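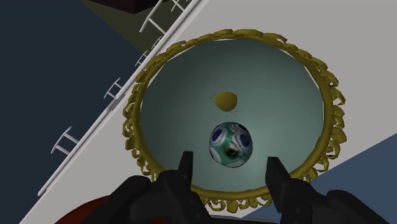

Marlene Lemieux wanted the gripper looked at before anyone touched the software. The arm in the Hirnero test cell had been closing a little to the left of its target since the last service, she told colleagues at Flandham, and a fault like that usually starts with the fingers.

The cell is now back in use after a rebuild that ended on Thursday, March 9, 2023. It had been out of action for 13 days.

Hirnero runs the cell alongside a simulated copy, and most changes are tried in the copy first. The standard exercise has a ball resting in a round basin with a gold rim. The two black fingers come in over the rim, one on each side of the patterned ball, and the software has to pick it out from the yellow one. A curved bowl is harder on a gripper than a flat tray, as the ball can roll when one finger touches early.

On the real arm, the left finger was found to be seated 8 millimetres out from the position held in the settings. The mounting screws had been tightened against a worn dowel. Fitters from Brunis, which has the maintenance contract, replaced the dowel and both finger pads, cleaned the slides and put in a new wrist cable where the old one had started to chafe.

The wrist camera was then calibrated again. Its bracket comes off with the gripper cover and rarely goes back in quite the same place, so the old calibration could not be kept. The work took most of a morning, including a second run after the lamp over the cell was moved.

Once the new measurements had been copied into the simulation, the team ran 400 grasps there with the basin set at different distances from the arm. The real cell was given 245, at reduced speed to begin with. Lemieux said the closing position had stayed within limits on both and that the arm was cleared for normal speed the same afternoon.

The service sheet has been changed as a result. Finger position will be checked with a gauge every time the cover is removed, and the reading entered in the log beside the cell. Until now it was checked only when a fault was reported. Brunis will also keep a spare set of pads on site at Flandham.

A second cell of the same type, at Fleury, is due to have its dowels checked in May. It has shown no fault so far and will stay in use until then.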